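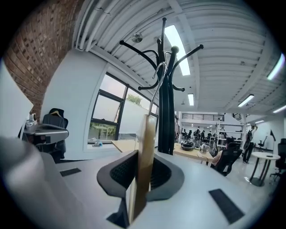

Home | Notebook | Recipes | Stock | Contact

Print this page | E-mail this page

July 2025 (Thurs)

Glaze tests, round 2. Writing this up fast before the kiln room gets locked.

Where we are: the Rurner white is still crawling on anything thicker than two dips. Same as June. Thought it was dust on the bisque, so this time everything got wiped with a damp sponge and left overnight. Still crawling, maybe a little less at the rims. So dust is not the whole story.

17 tiles in this batch. Clay body is the Nollulstead buff, same bag as last time, a bit stiff now but usable. All bisqued together on the middle shelf. Tiles stamped on the back with batch and position, please do NOT use pencil again, it burns off and then we have a row of mystery tiles.

Mixes:
- base as written
- base with half the clay swapped for calcined
- base plus a pinch more frit
- Kováčik recipe, straight from the old card

The Kováčik card is missing the water amount. Went by feel, heavy cream. Probably too thick. Measured afterward with the cup and it was well over what we use for the Rurner, so those tiles are not a fair comparison. Noted so no one quotes them later.

Dipping: count of two for the first row, count of four for the second. Third row brushed, three coats, crossed. Brushed ones dried with fine cracks before they even went in the kiln. Rubbed a couple with a finger to close them up, left the others as is.

Firing: slow start, hold for 6 minutes at the top, then off and leave it alone. Lid stayed shut until this morning. The cone on the bottom shelf is bent less than the top one, same tilt to the results as always. Elements are getting tired at the bottom I think. Somebody should put a meter on them before we blame any more recipes.

Results, quick:

Base, thin: fine. Smooth, a bit gray over the buff.
Base, thick: crawled, bare patches the size of a lentil, worst near the stamp.
Half calcined, thin: nice. Best of the lot.
Half calcined, thick: held together!! One pinhole. Did not expect that.
Extra frit: runny, one tile stuck to the shelf. Chipped it off, took some wash with it. Shelf needs scraping and a new coat before it goes back in.
Kováčik: glossy, yellowish, crazed all over. Pretty but no good for mugs.
Brushed: bad on all of them. The rubbed ones a little better than teh rest.

So it looks like shrinkage in the raw glaze. Too much raw clay, it pulls up as it dries and then the cracks open in the heat. The calcined swap goes after exactly that. Wish I'd tried it in June instead of sponging everything.

To do:
- repeat half calcined, thick only, on the Waso stoneware as well as the buff
- try calcined at a third, in case we can keep more of the raw stuff for suspension. The bucket with half settled hard overnight, had to go at it with the drill mixer
- sieve everything twice. I did it once, was in a rush
- scrape shelf
- order more frit, the tub is down to crumbs
- weigh the water this time and WRITE IT ON THE CARD

Cost: calcined is dearer than the raw by a fair bit but we use so little per bucket that I don't see it mattering. If the third works, go with the third.

Also the small scale is drifting. Put the brass weight on it, read right, took it off, put it on again and it read 2 grams high. Changed the battery and it settled down. Might be part of why the extra frit batch ran, can't rule it out, I weighed that one last. Would redo it but I don't much want another stuck tile.

Tiles are in the shoe box under the wedging table, thin on the left, thick on the right. Leave them in order please, I still have to photgraph the backs.

Bucket of half calcined is labeled with blue tape. Lid doesn't seal, so there's a plastic bag under it. Stir before you judge it.

Next firing when the shelf is dry.

Print this page | E-mail this page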